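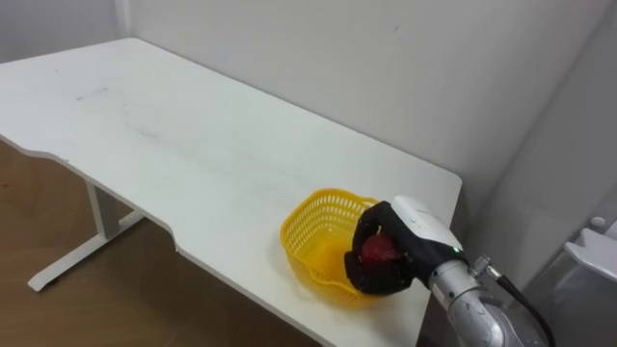
White desk with the notch in the front edge

Scuff marks on a matte white desk?
Tharushi Mondal, 19 Oct 2022

Hi all! I sublet a little place in Sarkovano in September and I'm trying to get my deposit back in one piece. The white desk has gray smudges all over the middle plus one short dark streak. Dish soap did nothing. I'm scared of making a shiny patch, because my sister did that to her closet door and it looks worse than the dirt did.

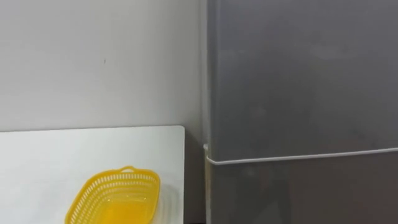

Also, does anybody know if landlords in the Thambiah buildings really charge for this stuff? My lease says "normal wear" and then nothing else for 26 pages.

Malsha Kanagaratnam
Baking soda! Mix it with a little water until it's like toothpaste and rub with a soft cloth, very lightly, then wipe it off and let it dry before you judge. I've done three desks this way (I move a lot, don't ask). Try it underneath first.
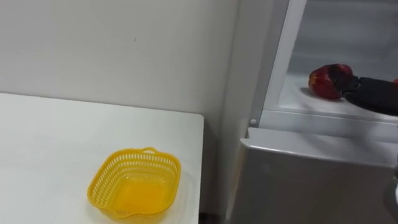 Skip the melamine sponges if the finish is matte. They're basically super fine sandpaper, and that's how you get the shiny patch. If the dark streak is shoe rubber or something, a plain white pencil eraser might lift it.

Amerley Nartey
just paint it lol

Chenxi Ding
Please don't paint it. I rented in Thambiah for three years, unit 906, and they kept $26 of my deposit for a stained sink and said zip about my beat-up table. 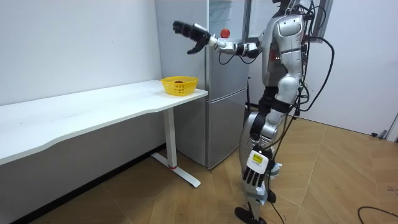

Email them now and ask for a walk-through before you hand over the keys. Mine took maybe ten minutes and the guy told me exactly what he cared about, mostly the oven. Get it in writing if you can!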